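# Sorting the odds and ends drawer, one small box at a time

Every house I've lived in has had a drawer that won't quite close, and I have come to be rather fond of the job of sorting it out. It's a nice thing to do with a cup of tea beside you on a grey November afternoon, and you don't need much besides a clear table and a plain open box.
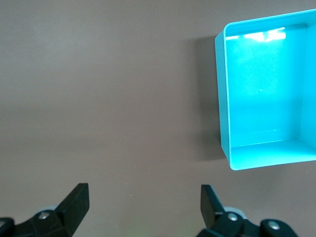 I like to begin with the box empty and the table as bare as I can manage, because once the drawer is tipped out you'll want every bit of space you can get. Give the table a wipe first, and the inside of the box too (crumbs get everywhere in our house, even in places where no one has ever eaten).

## What you'll need

- A shallow plastic box with an open top
- A damp cloth
- A paper bag for rubbish
- A pencil and some masking tape

## Getting started

1. Measure the inside of your drawer before anything else. Mine is 32 cm across, and I once brought home a lovely divided tray from Jarman that was a finger's width too wide. It lives in the shed now, full of seed packets.
2. Tip the whole drawer out onto the table. I know it's tempting to pick through it where it sits, but you'll only end up stirring.
3. Pull out the obvious rubbish: dead batteries for recycling, dried-up pens, the instructions for a kettle you gave away years ago.
4. Put into the box only the things you've reached for in the past few months. Scissors, tape, the good torch, a few rubber bands.
5. Stop when the bottom of the box is covered in a single layer. If you have to dig, there's too much in it.

Whatever is left on the table needs a proper think. I give each thing a moment in the hand, and if I can't name a job for it, it goes in the donation bag. Spare keys are the exception! I tape a scrap of paper to each one and write down my best guess.

## A word about colour

I used to buy everything in clear plastic, thinking I'd see what was inside, but small dark things like screws and hair clips are much easier to spot against a bright colour. A Flostano tray in yellow did me for years before the corner cracked.

Once you've filled the box, slide it into the drawer and leave a bit of room along one side for the long things, like rulers and skewers. Mine took 9 rulers' worth of clearing out before it would shut, and I still haven't worked out where they all came from.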